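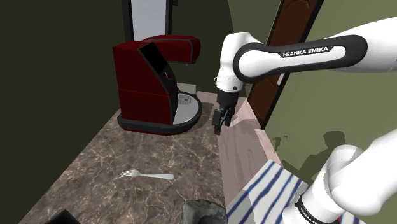
Coffee machine, arm, fork. The kitchen in simulation.

Alina Manole
Home Posts Replies Media About

Friday, October 3, 2025

People keep asking me if a machine can do kitchen chores yet. I work on this for a living, so I'm going to try to answer in one thread. Short version: some of them, slowly, in a kitchen it already knows.

The render at the top is the kitchen we use most at Lostbridge. It exists only in software. Marble counter, dark red coffee machine, a Franka arm with a two-finger gripper, a fork lying flat on the stone, a striped towel.

The chore list for this kitchen is short. Put a cup under the coffee spout. Press the button. Pick up the fork. Hang up the towel. A ten-year-old would be done before you finished reading it out.

Start with the button, the easiest one. It's small, round and red, and it sits low on the right side of the black panel. The arm only has to get a closed fingertip to one spot and push a little. Our current policy is good at this. I would let it press my button.

The cup is harder. The drip tray is a white circle and the top of the machine hangs out over it, so the gripper has to come in from the front or the side. Come straight down and you hit the machine.

A person doesn't plan that. You tip your wrist and slide the cup in. The arm has a big round wrist and a stiff hand, and all of it has to fit somewhere while the cup goes where you want it.

Now the fork. Everybody who visits thinks the fork will be easy. A fork flat on a counter is one of the worst things you can give a parallel gripper.

It's thin. The fingers have to come down almost to the stone, close on a handle with very little height, and not press into the counter. A few millimeters too high and you close on air. Too low and a real arm stops with a force error.

We ran the fork pickup 203 times in June with the same policy and a new fork position each time. It did well when the handle was square to the fingers. It did badly when the handle was turned, and very badly when the fork was near the wall.

Tincuța Dumitrescu fixed part of this by letting the arm nudge the fork before grasping it. Push it a bit, look again, then grasp. It takes longer. It also looks a lot like what my grandmother does with a coin on a table.

Time matters here. One fork, picked up and put in a drawer, takes our arm 15 seconds on a good run. I unloaded my dishwasher this morning and didn't time it, but if I worked at that speed I'd be late for work.

The towel. We mostly don't do the towel. Cloth in simulation is either slow or wrong, and you choose which one you can live with this week. Ours is more or less scenery until we have something better.

On real hardware the towel is a strange case. Grabbing it is easy, you can grab it nearly anywhere. Knowing where its corners went after you grabbed it is the hard part. So "pick up the towel" works and "fold the towel" is still a research project.

Someone asked why we bother with simulation when a real kitchen is right down the hall. Cost, mostly. We trained on 2,800 simulated episodes for the coffee task. On the real arm a person would have to reset the cup after every one of those, and that person would be me.

What doesn't carry over well: shiny things. A glossy machine in a render is shiny in one tidy way. A real one reflects the window, the lamp and whoever is walking past. Forks are worse.

Also friction. Our marble has one friction value. The real counter in the hall kitchen has a sticky patch near the sink that no amount of wiping has removed.

Shop-floor chores are further along than kitchen ones. Wumenow has arms loading trays all day and it works, because the tray is in the same place every time and the part is the same part. Move the tray a hand's width to the left and they have to call someone.

That's the difference I'd look for in any demo video. Did they move things between runs? Did a person set the table first? Is it one cut or several? Is it sped up? Check the corner for a tiny "x" with a number next to it.

Where I'd put it today. Pressing buttons, yes. Moving a cup in a known kitchen, mostly. Cutlery, sometimes. Cloth, no. Wiping a counter with stuff on it, no - it has to move the stuff first, and then we're back to the fork.

The next thing we're trying is 3 coffee machines with different fronts, so the policy can't just memorize where the button is. I expect the numbers to drop. I'll post them either way.

Replies are open. If you have a chore you think is easy, send it and I'll tell you which part would break.

More posts from Alina
- Radu, our first gripper, and why we retired it
- Laser scanning a sink: notes
- Drawers are easier than doors

We use cookies to keep you signed in and to remember your settings. Accept Manage choices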